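Können Roboter schon im Haushalt helfen?

Stell dir vor, du kommst nach Hause, und die Wäsche liegt fertig im Schrank. Die Socken sind sortiert, die Handtücher gestapelt, und du musstest keinen Finger rühren. Klingt toll, oder? Viele Menschen auf der ganzen Welt arbeiten genau daran. Aber wie weit sind die Maschinen wirklich?

Ein paar Helfer kennst du bestimmt schon. Die Waschmaschine wäscht, der Geschirrspüler spült, und vielleicht saust bei euch ein kleiner runder Staubsauger durchs Wohnzimmer. Diese Geräte sind richtig gut in ihrer Arbeit! Sie können aber immer nur eine Sache. Die Waschmaschine weiß nicht, was ein T-Shirt ist. Sie dreht einfach ihre Trommel, egal ob Hosen oder Kuscheltiere darin liegen.

Warum ist Wäsche so schwierig?

Mach einmal einen Versuch. Leg einen Bauklotz auf den Tisch und schubs ihn an. Er rutscht ein Stück und sieht danach noch genauso aus wie vorher. Jetzt schubs ein Handtuch an. Es bekommt eine Falte, vielleicht auch 2, und eine Ecke klappt um. Mach es noch einmal: Die Falten sehen schon wieder anders aus! Stoff ist weich und kann unzählige Formen annehmen. Für einen Roboter, der seine Bewegungen planen muss, ist das eine ziemlich knifflige Sache.

Du selbst merkst davon kaum etwas, denn deine Finger sind wahre Wunderwerke. Sie spüren, ob du eine Lage Stoff erwischt hast oder gleich mehrere. Rutscht dir eine Ecke weg, greifst du nach, ohne darüber nachzudenken. Roboter müssen das alles erst lernen. Oft schauen sie dabei mit Kameras auf den Stoff, manche haben sogar eine am Handgelenk (stell dir vor, du hättest dort ein Auge!).

Und im Laden oder in der Fabrik?

Dort haben es Roboter leichter. In einer Fabrik kommt jedes Teil an derselben Stelle an und sieht gleich aus. Ein Roboterarm kann 400 Kartons hintereinander hochheben und wird kein bisschen müde. Ein Pulloverregal im Geschäft aufzuräumen ist dagegen wieder richtig schwer, vor allem, wenn viele Kunden darin gewühlt haben!
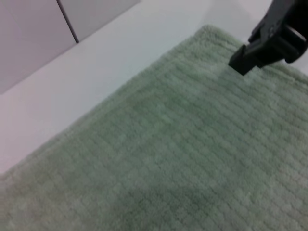
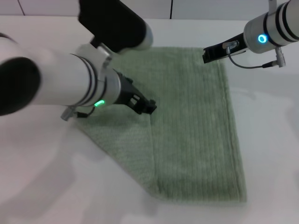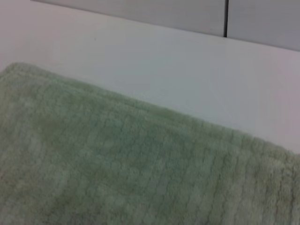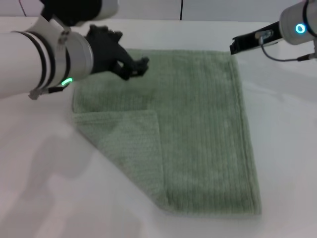 Ein Handtuch ordentlich zusammenzulegen ist für viele Forscherinnen und Forscher so etwas wie das Einmaleins der Hausarbeit. Es hat keine Ärmel, keine Knöpfe und keine Kapuze, also fängt man gern damit an. Zwei Arme sind dabei sehr praktisch, so wie deine beiden Hände. Schau dir einmal das grüne Handtuch auf dem letzten Bild an: Links unten ist eine Ecke umgeschlagen, und dort liegt der Stoff doppelt. Wo ist nun die echte Ecke, und wo ist nur eine Falte? Du siehst das sofort. Ein Computer muss dafür ganz genau auf Kanten, Schatten und die feinen Rippen im Stoff achten.

Können Maschinen also schon den Haushalt machen? Ein bisschen! Einzelne Aufgaben klappen, wenn man lange mit ihnen übt. Ein Roboter, der in jeder Wohnung alles erledigt, vom Bettenmachen bis zum Tischdecken, gehört noch in die Zukunft. Vielleicht baust du ihn ja eines Tages mit!

Zum Ausprobieren: Zieh dir dicke Fausthandschuhe an und falte ein Handtuch. Danach versuchst du es nur mit 2 Kochlöffeln. Wie oft musst du neu anfangen?

Text: Graça Gouveia

Kontakt | © Kinderseite Hokberg | Nach oben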